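Household Storage and Its History
Handout 4: Where things get put down
Tutor: Kanini Nyaga

Please read before the session. Those who read it after the session will be able to tell the rest of us what we should have said.

We have spent three weeks on what people kept inside their furniture. Now for the tops, which the makers barely mention and the owners never leave alone.

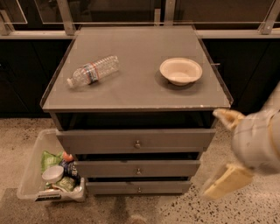
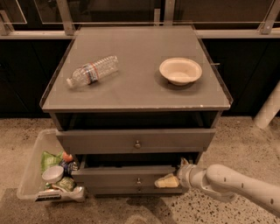

A bottle and a bowl on a grey cabinet top.

Why do inventories say so little about what stood on top of furniture?

The clerks were listing what could be sold. A chest had a price, and so did the linen in it, but a cup left on the lid was either entered with the kitchen goods or not entered at all. We know the contents of many drawers and almost nothing about the clutter over them.

Our main source is the Binda household list of 1658, which runs to 35 entries. Of these, 14 are containers of one kind or another: chests, boxes, a press, a cupboard with a lock and no key. The clerk calls four of them "old" and one "very old", and you may picture his face as you like. Only a single entry mentions a surface, and that is to complain of it.

Points to have ready:

Chest to drawers. A chest opens from the top, so whatever you put on it must come off again. Drawers open at the front. Mutiso argues that this small change gave the household its first permanent mess. I think he overstates it, but he is more fun to read than Luka, who measures things.

Height. Luka does measure things, and the tables at the back are useful. Look at how low the bedside pieces are beside the ones meant for halls.

Edges. A raised lip stops things rolling off. It also collects dust, a fact missing from the Flikwood catalogue, which uses the word "gracious" 18 times.

Reading: Mutiso, chapter 2. Luka, the tables only, unless you are having trouble sleeping.

Written work: one page on a surface in your own home and what has settled there. Do not tidy it first. Last April's group tidied, and I had to read a great deal about vases.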